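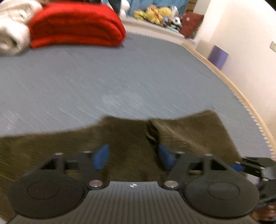
Abb. 1: Olivbrauner Stoff, flach aufliegend, mit Falte in der Mitte

Textilkunde und Wäschepflege, Einheit 4: Fläche, Feuchte, Falte
Handout zur Sitzung am Mittwoch

In der letzten Einheit ging es um Fasern und Garne. Jetzt kommt die Fläche dazu. Zwei Stoffe aus derselben Baumwolle können sich beim Waschen, Trocknen und Lagern sehr unterschiedlich verhalten, wenn der eine gewebt und der andere gestrickt ist.

1. Gewebe und Maschenware

Ein Gewebe besteht aus Kette und Schuss, die sich rechtwinklig kreuzen. In Fadenrichtung gibt es wenig nach, in der Diagonale deutlich mehr. Die Grundbindungen sind Leinwand, Köper und Atlas. Frottier ist ebenfalls meist ein Gewebe, allerdings mit einem zusätzlichen Kettfadensystem, das die Schlingen bildet.

Maschenware entsteht aus ineinandergreifenden Schlaufen. Sie ist dehnbar und knittert weniger, verliert aber leichter die Form. Bei Rippware wechseln rechte und linke Maschen in der Breite ab, zum Beispiel 2 rechts, 2 links. Die Rippen ziehen sich im Ruhezustand zusammen und geben bei Zug quer nach. Bündchen werden deshalb häufig so gearbeitet.

Zur Prüfung ohne Lupe: den Stoff quer und längs leicht ziehen, dann eine Schnittkante ansehen. Lösen sich gerade Fäden, ist es ein Gewebe. Rollt sich die Kante ein, spricht das für einflächige Maschenware. Rippware rollt sich kaum, hier hilft nur die Dehnprobe.

2. Feuchte

Baumwolle und Viskose nehmen Wasser in die Faser auf und quellen. Polyester nimmt fast nichts auf, das Wasser sitzt dort zwischen den Fasern. Für die Praxis folgt daraus eine längere Trockenzeit bei Baumwolle, besonders an doppelt liegenden Stellen wie Säumen, Taschen und Bündchen.

Krumpfen (Einlaufen) hat zwei Ursachen. Beim Relaxationskrumpf baut der Stoff Spannungen ab, die aus der Herstellung stammen. Beim Quellkrumpf werden die Garne dicker, und die Fläche zieht sich zusammen. Maschenware ist stärker betroffen, vor allem in der Länge. Nach der ersten Wäsche also in Form ziehen, solange das Teil feucht ist.
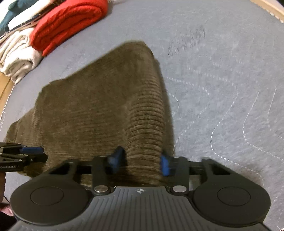

Wolle ist ein Sonderfall. Ihre Schuppenschicht verhakt sich bei Bewegung, Wärme und Feuchte, die Ware verfilzt. Dieser Vorgang lässt sich nicht rückgängig machen. Wolle wird liegend getrocknet, nicht hängend.

3. Falten und Lagern

Eine Falte ist eine örtliche Biegung der Faser. Bleibt sie unter Druck und Feuchte lange bestehen, wird sie fixiert. Cellulosefasern sind hier empfindlich, Wolle erholt sich gut – an feuchter Luft oft schon über Nacht.

Für die Lagerung gilt:
Nur vollständig trockene Teile stapeln.
Schwere Stücke nach unten, Strickwaren nicht auf Bügel.
Lang gelagerte Teile gelegentlich an anderer Stelle falten.
Schränke nicht bis zur Rückwand vollpacken, damit Luft zirkuliert.

4. Übung

In der Probenmappe Sturnora liegen 17 Stoffmuster. Jede Gruppe wählt 5 davon aus und bestimmt Flächenart, Dehnrichtung und vermutete Faser. Die Muster bitte nicht anschneiden. Die Brennprobe wird getrennt im Labor gemacht und gehört nicht zu dieser Aufgabe.

Das Ergebnis kommt in die Tabelle auf der Rückseite des Arbeitsblatts. Bei Mischgeweben reicht die Angabe »Mischung, überwiegend ...« mit kurzer Begründung. Muster mit dem Aufkleber Dosetti sind ausgerüstet und fühlen sich glatter an als unbehandelte Ware – das bei der Griffprobe berücksichtigen.

Zur nächsten Einheit bitte ein Pflegeetikett von zu Hause mitbringen oder abzeichnen. Dann geht es um Waschsymbole und Waschmitteltypen.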